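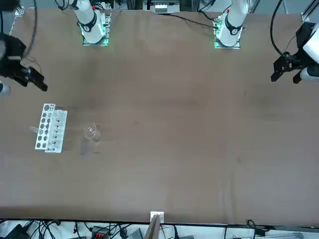
試験管立ては作業台のどこに、どの向きで置くと試験管を立てやすいのか。長辺を作業者から見て斜めに置き、奥側と手前側の穴の列が同時に見える位置にすると、上板の穴と下板の受けとの対応が確かめやすく、やり直しが少なかった。

本節では、この答えに至るまでの観察の手順と、配置ごとの結果を述べる。対象とした作業は、空の試験管を試験管立ての穴に立てる、立てた試験管を別の穴に移す、試験管を抜いて台の上に戻す、の範囲に限った。液体の分注や加熱は含めていない。試験管を立てる動作は実験の準備のなかでは短い工程で、教科書や実習書でもほとんど説明されないが、実習の初回に試験管を倒したり、下板の受けに入らないまま手を離したりする例は少なくない。前節で述べた聞き取りでも、破損の多くは洗浄の場面と、試験管立てに戻す場面に集まっていた。洗浄については別稿で扱い、ここでは戻す場面を取り上げる。

3.1 試験管立ての構造と用語

二段の試験管立ては、穴のあいた上板と、試験管の底を受ける下板、その間をつなぐ支柱からなる。上板の穴は試験管の胴を通し、傾きを抑える。下板の穴や突起は底の位置を決める。このため、試験管が安定して立つには、上板の穴を通ったうえで、底が下板の決まった位置に収まっていなければならない。上板だけを通って底が受けから外れた状態を、本稿では「半入り」と呼ぶ。半入りの試験管は一見すると立っているが、隣の穴に手を伸ばしたときに触れると傾きやすく、試験管立てごと動かしたときに底がずれる。

上板の穴の並びを「列」、列に沿った方向を「長辺方向」と呼ぶ。列が2本ある試験管立てでは、作業者に近いほうを手前列、遠いほうを奥列とする。長辺を作業者の体と平行に置いた配置を「平行置き」、体に向かって縦に置いた配置を「縦置き」、その中間を「斜め置き」とした。角度は厳密にはそろえず、作業者が自然に置いた向きをこの3種類に分類した。角度を治具で固定する案も検討したが、実際の実習では試験管立てを持ち上げたり少し回したりしながら使うため、固定した条件で得た結果を実習に戻すことが難しいと判断した。

分類に迷った例は記録票の備考欄に残し、後から記録者どうしで見直した。平行置きと斜め置きの境目で判断が割れることが多く、その場合は、作業者の側から奥列の穴が手前列の試験管に隠れるかどうかを基準にした。

3.2 作業台と道具の準備

観察はPlestow実習棟の一室で行った。作業台は高さを変えず、立って使った。天板の色は、透明なガラスの試験管の見え方に影響する。白い天板の上では白い試験管立ての縁と背景の区別がつきにくく、上板の穴も浅く見える。茶色のように暗めでつやの少ない面の上では、穴を通して天板の色が見えるので、穴の輪郭が円としてはっきりする。予備観察ではこの差が大きく、白い紙を敷いた場合には、穴の縁に試験管の底を当てて探る動作が増えた。

一方、つやの少ない面でも、照明の位置によっては反射が一か所に集まる。反射が試験管立ての奥に入ると、試験管の口の縁にできる光の点と重なり、口の高さを見誤ることがあった。照明を動かせない部屋では、試験管立てのほうを動かすのが簡単である。予備観察の後は、作業を始める前に試験管を1本だけ立ててみて、その口が背景の反射と重ならない位置を探す手順を加えた。

天板の傷やこすれた跡は、作業そのものにはほとんど影響しなかった。ただし、試験管立てを置く目印として特定の跡を使う作業者がいた。跡に角を合わせて置くと、作業を中断した後でも同じ位置に戻せるという。テープを貼るより手軽で、掃除の邪魔にもならない。台の表面にしわや浮きがある場合は、試験管立ての底がその上に乗ると全体がわずかに揺れることがあるので、置いた後に角を軽く押して確かめた。

試験管は、口の欠けや底の傷がないものを選び、すべて空のまま使った。中身のない試験管は軽く、入ったときの手応えが弱い。そのため、半入りに気づくには手の感覚より目で見た確認に頼る割合が大きくなる。液体を入れた場合の結果をここから直接推測することはできない。

図2は、穴が2列に並ぶ白い試験管立てに、透明な試験管を1本立てたときの様子である。上板の下に、小さな穴と突起の並んだ下板が見える。

図2　茶色の天板に置いた二段の試験管立て。上板の中ほどの穴に空の試験管が1本立っている。
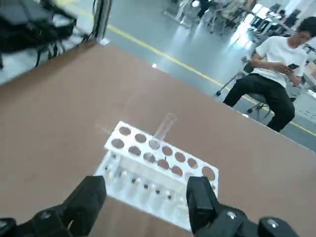 3.3 観察の手順

観察の単位は、試験管を1本持ち上げてから手を離すまでとした。手を離した時点で底が下板の受けに収まっていれば「一度で収まった」とし、途中で引き上げて入れ直した場合、または半入りのまま手を離した場合は「やり直し」とした。手を離した後に自分で気づいて直した例も、やり直しに含めている。

記録者は作業者の横に立ち、下板が見える高さまで目の位置を下げて判定した。上から見ただけでは半入りを見落としやすい。とくに支柱の陰に入る穴では、上板の穴の中心に試験管が立っているように見えても、底が受けの縁に乗っていることがあった。判定に使う視点と作業者の視点が違うことは、結果を読むうえで注意しておきたい。

作業者には、急がなくてよいこと、途中で試験管立ての向きを変えてよいことを伝えた。向きを変えた場合は、変えた後の配置で記録した。試験管を立てる順序も指定していない。多くの作業者は端の穴から順に埋めようとしたが、中央から始める例もあった。中央から始めると左右の穴に余裕があるので、最初の数本は指が入りやすい。しかし後になるほど、すでに立っている試験管の間に指を入れることになり、隣の口に触れる回数が増えた。

記録票の書式はGraseckの配置記録票を簡略にしたもので、上板の穴の並びを印刷した図に、立てた順番とやり直しの有無を書き込む。元の書式には所要時間の欄があるが、本観察では使わなかった。時間を測っていることがわかると、作業者が向きの調整を省いてしまうことが予備観察でわかったためである。書式の最終版は2023年3月28日に定め、それより前の予備観察の記録は集計から除いた。

3.4 結果

集計の対象となった動作は約300回で、そのうち238回で試験管が一度で収まった。残りのやり直しの内訳を見ると、上板の穴には入ったものの底が受けから外れた例が最も多く、上板の穴の縁に当たって入れ直した例がこれに次いだ。試験管が倒れた例はわずかで、割れた例はなかった。

配置ごとに見ると、やり直しは平行置きの奥列に偏っていた。平行置きでは、手前列が埋まると奥列の下板が試験管の胴に隠れる。ガラスは透明であるが、胴を通して見た穴は形がゆがみ、位置もずれて見える。作業者は上板の穴を頼りに試験管を下ろし、底が受けに届く直前で止めてのぞき込むか、そのまま手を離した。後者の多くが半入りになった。奥列から先に埋めた場合には、この偏りはほとんど見られなかった。

縦置きでは、手前の穴と奥の穴とで試験管を持つ腕の伸び方が変わる。奥の穴では腕が伸び、試験管の上端を自分のほうへ傾けたまま下ろす動作が目立った。上板の穴に余裕のある試験管立てでは、傾いたままでも胴が通ってしまうため、底が受けの手前側に当たる。縦置きのやり直しは奥の端の穴に集まっており、試験管立てを手前に引き寄せるだけで減った。

斜め置きでは、特定の穴へのやり直しの集中は見られなかった。二つの列の間から下板をのぞくことができ、底が近づく様子を横から確かめながら下ろせる。ただし、斜め置きにも使いにくい点はある。手前に来る角が指の通り道に重なり、袖口や手の甲が上板の縁に触れることがあった。角に近い穴に立てるときだけ試験管立てを少し回す作業者もいて、その動きで先に立てた試験管が揺れた。
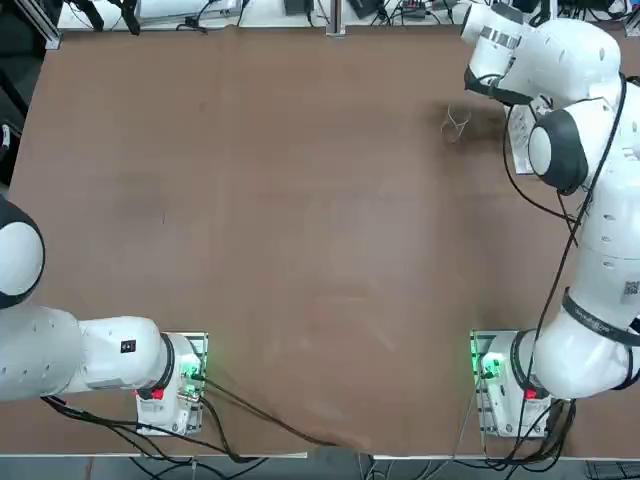
揺れの影響を受けるのは、半入りのまま残った試験管である。受けに収まった試験管は、試験管立てを静かに回す程度では位置が変わらなかった。逆に、半入りの試験管は回した拍子に底が受けへ落ち、結果として正しく収まることもあった。このような例もやり直しとして数えている。手を離した時点で収まっていなければ、液体が入っていたときに口からこぼれるおそれがあるからである。

台の上に置くほかの物との関係も記録した。紙やコード類が試験管立ての近くにあると、作業者はそれを避けるように試験管立てを置き、向きの選択が狭くなる。とくに細いコードが台の上で輪になっている場合、試験管立ての底が乗り上げて傾くことがあるため、輪をほどくより先に台の端へ寄せておくほうが扱いやすかった。記録票も同様で、記入のたびに試験管立てのそばへ紙を寄せると、紙の端が底の下に入り込んだ。観察の後半では、記録票を板にとめて台から離して持つことにした。

3.5 持ち方との関係

配置の差は、試験管の持ち方によっても変わった。試験管の口に近い部分を両側からはさむ持ち方では、下ろすにつれて上板との間が狭くなっても指がつかえにくい。中ほどを持つと下ろし始めは安定するが、途中で指が上板に当たり、持ち替えが必要になる。持ち替えの瞬間に支えがゆるみ、底が受けからずれる例があった。

口に近い部分を持つ場合は、下端が振れやすい。平行置きではこの振れが左右方向に出て、隣の穴に入りかけることがある。斜め置きでは振れの向きが列の向きと一致しないため、隣の穴には入りにくいものの、支柱に当たることがあった。いずれの場合も、上板の穴に底を入れた後で一度手を止め、胴をまっすぐに直してから下ろすと収まりがよかった。この一時停止は指示していないが、動作を重ねるにつれて多くの作業者に見られるようになった。

上板の穴が見る角度によって違う大きさに見えることも、持ち方に影響していた。斜めから見た穴のうち、端のものはほかより大きく見えることがあり、作業者は余裕があると受け取って手早く下ろす傾向があった。端の穴でのやり直しの一部は、この見え方によると考えられる。穴の大きさそのものが異なる製品もあるため、実習の前には見た目で判断せず、使用する試験管を端の穴にも通しておく必要がある。

なお、本節の観察はすべて同じ形の試験管を用いており、胴の太いものや底の平らなものは含まない。穴が一列だけの試験管立てについては、奥列が隠れる問題がないため、平行置きでも同じ偏りは生じないと予想されるが、確認はしていない。次節では、列の数が異なる試験管立てを用いた場合の配置の選び方を検討する。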